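Minutes of the gripper upkeep meeting, May
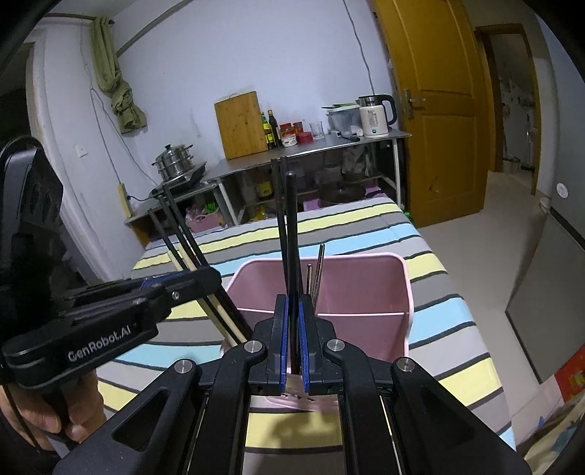 We got going a little after 2, with coffee, and I'm writing this up the same evening while I can still read my own notes. I was taking the minutes and also doing most of the talking, so if I've been kinder to my own arguments than to yours, send me a correction and I'll put it in.

Last time's minutes: fine, except that I had written "rails" where I meant "rail pads." Fixed.

1. Blue finger pads on the right-hand unit

We spent the most time on this one, and I think it was worth it! The chopstick and caddy task is the hardest thing we ask of the pads. A chopstick is thin and smooth, and it has to be held upright between two parallel fingers without rolling. If one pad sits a hair lower than the other, the stick starts to lean as soon as the jaws close, and then you're chasing it all over the caddy.

I had the worn set from the Zukholm kit with me and passed it around. They've gone shiny in a stripe down the middle, right where the chopsticks sit, and you can feel the dip with a fingernail. That set had done more than 3000 closes by the log, and we'd been telling ourselves it was still good. It wasn't, and I'll take the blame for that one, as I'm the one who kept wiping them down and putting them back.

So we agreed to swap pads in pairs, always, even if only one looks bad. The new ones come from Irnus. I wanted to go with the softer grade and got outvoted (the soft ones pick up lint off bedspreads and blankets like crazy, fair point). We stay with the standard grade and look again next month.

Wiping: damp lint-free cloth between tasks, no alcohol on the pads. Alcohol is okay on the metal parts.

2. Pivot screws and caps

The clicking noise people have been complaining about on the Somer kit was a pivot screw that had backed out under its cap. You can't see it with the cap on, so everybody (me too) went hunting in the finger carriage first and lost most of a morning. From now on, if a unit clicks, pull the round silver caps and check the screws before taking anything else apart.

Somebody asked about threadlocker. Yes, the light stuff, one small drop, and leave it alone overnight. Please don't use the strong one again. I had to heat a screw to get it out and I nearly cooked the linkage next to it.

We went back and forth about whether the lower pivots, the ones farther out on the arms, wear faster than the upper pair. I think they do, there was a loud second opinion, and we don't have the numbers to settle it. I'll add a column to the log.

3. Guide rods

Short one. The rods get a dry wipe every day and a very thin film of oil every 300 closes, and that's all they want. Two of the kits came back with so much oil on them that it had crept toward the pads, and an oily pad plus a metal chopstick is hopeless. If you can see the oil, wipe it off and start over.

Also, when you work off a bed or a couch, check the open gaps in the body for threads before you pack up. I pulled a long gray one out of a rod last week and it had wound itself on pretty tight.

4. Zeroing the jaws

Same routine as before, but I'm writing it out again because I got asked three times. Open fully, close on nothing, read the value, write it down. Then close on the test stick, the 16 cm one in the lid pocket, and make sure it stands straight with the pads meeting it evenly top to bottom. If it tips, loosen the pads, reseat them and do it over. Don't fix a tipping stick by changing the zero! I know it looks like it works. It throws off every reading after that and then I get to clean up the log.

Do both hands. The left unit keeps getting skipped, and it's the one that has to hold a bundle of sticks at once, so a crooked pad there hurts just as much.

5. Parts and money

Śliwiński can make us a run of replacement side rails, and the price is good if we order for both kits together. I'm for it. We didn't settle the quantity, so that carries over. Spare caps are nearly gone and I'll order a bag of them this week without waiting for the rest.

6. Other stuff

The case foam on the Zukholm kit is crumbling and getting crumbs in the linkages. Someone offered to cut new foam, and I said yes before they could change their mind.

To do before next time:
Pads swapped in pairs on both kits (me)
Extra column in the log for upper and lower pivots (me)
Screws checked under the caps on the Zukholm kit (whoever has it next)
Quantity for the side rails (all of us, by message)
New case foam

We wrapped up around 4. Next meeting is the same time in June, and please bring your log sheets on paper, since the shared copy was missing a whole page again.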